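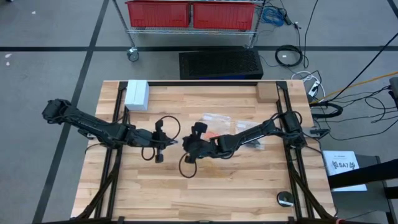 Butcher-block tabletop, long planks, pale blond to honey, one orange-brown stain near the center.

Fladlow: a word list of kitchen and pantry talk
README, data card and list of grievances

What you get

Fladlow holds 1678 short entries on how people in Urkby name the things they cook with, store food in and argue over. Each entry has a word or phrase, a plain meaning, one sentence of use and a note on who says it. There is no audio. We had audio, and then we listened to it.

Files

entries.csv: the list, one entry per line
speakers.csv: age band, street side, years in Urkby
disputes.txt: 31 entries on which the speakers would not agree, left as they stand
old/: do not look in old/

Where the words came from

Loubna Kamel and Othmane El Sherbiny ran the interviews in February, mostly at kitchen tables, mostly while being fed. Sanaa Hamdy typed them up. Ebere Nwachukwu merged the spellings, then unmerged them after a tense Sunday. The word for the heel of a loaf came in seven forms, and all seven are in there, each with a speaker who thinks the other six are from Deng.

Fields

word: as the speaker spelled it, or as Sanaa guessed
meaning: ours, short
use: the speaker's, sometimes rude
topic: bread, pots, storage, leftovers, weather (ask Othmane)
sure: yes, no, or "loud", meaning the speaker was very sure and we were less so

The storage topic is the biggest, with 511 entries. People who own one word for soup will own four for the bag it gets frozen in.

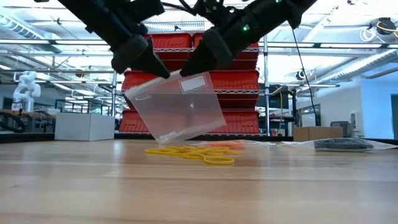
Clear zip-top bag. See topic "storage", under baggie, zipper, sealy and freezer bag.

Known problems

Older speakers are over-represented, as they were home. The first 300 entries use commas inside the use field without quotes, and your parser will have feelings about this. "Skillet" and "frying pan" are marked as the same thing, which cost us one speaker and a standing invitation to lunch.

Please don't use the list to decide where a person is from. Two of our own team failed that test.

License and contact

Free to use and change, with credit to the Fladlow list. Fixes go to Youssra Ezzat at the Ilport office. New words are welcome. Complaints about the heel of the loaf are to be sent to Deng.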